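Household robots still slow at small chores, Tedmont trial finds

Sunday, March 31, 2024

Machines that can clear a table or put away small household items are getting better, but they are still well behind a person doing the same job, according to results shared this week by Steltora, a robotics company based in Tedmont.

The company has been testing a two-armed machine on everyday chores since November. The list has 24 tasks, most of them things people do without thinking: standing a bottle upright, folding a dish towel, setting one part into another, wiping up crumbs. Steltora says the machine can now finish four of them without help on most tries. The rest still need a person to step in, or end with something on the floor.

Speed is the other problem. Folding a single dish towel takes the machine some two minutes. Soft things that change shape give it the most trouble, the company said, along with lids and anything clear or shiny.

Much of the work at this stage is done by people. Operators go through a chore with a pair of hand-held grippers, using both hands at a table, and the recorded movements are used to train the machine. The same chore is repeated many times with the objects moved to different spots.
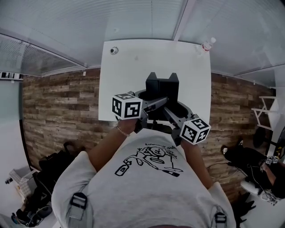

Chores that need two hands at once have been the slowest to improve. One gripper has to keep an object steady while the other does the work, and a small error on either side is enough to spoil the try. Steltora said it plans to spend most of the spring on this kind of task.

Shop-floor work is a little further along. Fistberg, a packaging firm across town, has had two of the machines loading trays on its day shift. The trays are always the same size and come in at the same height, which makes the job far easier than a kitchen counter. The firm said the machines keep up with the line on plain items but are taken off it for mixed orders - a worker is still faster there, and makes fewer mistakes.

Hamdy, a chain of hardware stores in the area, looked at the system for restocking shelves and decided to wait. It said it would look again when the machine can handle boxes that arrive dented or half open.

Steltora has not set a price or a sale date for a home version. Its next set of results is due in November.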